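Why are croissants so flaky?

Bite a croissant. Crunch! Crumbs all down your shirt. But the middle is soft and stretchy. Same dough, same oven. So how come?

Layers. Lots and lots of layers.

A baker starts with plain dough: flour, water, yeast, a bit of sugar, salt, milk. Then comes a big flat slab of cold butter. The butter goes on the dough, the dough gets wrapped over it like a blanket, and the whole thing is rolled out long. Fold in three. Into the fridge. Roll again, fold again, fridge again. Bakers call this laminating (say it LAM-in-ay-ting).

Try it with paper! Fold a sheet in three, then in three again. Count the layers. Nine already, and your only two folds in.

Why so much fridge? Warm butter goes squishy and soaks into the dough. No layers then, just bread. Nice bread, but still. Birger Solheim, who bakes at Skuten, rests his dough for 60 minutes between folds. In November he says the kitchen is cold enough to make it easy. In summer, not so much.

Next the dough is cut into tall skinny triangles. Roll one up from the wide end to the point and you get those ridges, fat in the middle, thin at the tips. Now they sit somewhere cozy and the yeast gets to work, blowing tiny gas bubbles. Puff. 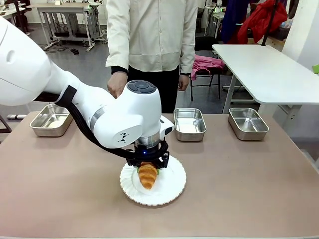
Then the oven. Butter has water hiding in it, and hot water turns to steam. Steam needs room! It shoves the layers apart, up and up, while the butter fat keeps them from sticking back together. The outside dries out and goes crisp. The inside stays a bit damp, full of holes, like a honeycomb.

And the brown color? Thats mostly from the sugars and proteins in the dough heating up together. Egg brushed on top makes it shinier and darker. The high bits of the ridges often brown the most.

Words to know

Laminate: to fold butter and dough into thin layers
Yeast: a tiny living thing that makes gas bubbles in dough
Proof: to let dough rest and puff up before baking

Something to do: next time you get a croissant, ask a grown-up to cut it across the middle. Look for the swirl. Draw it before you eat it.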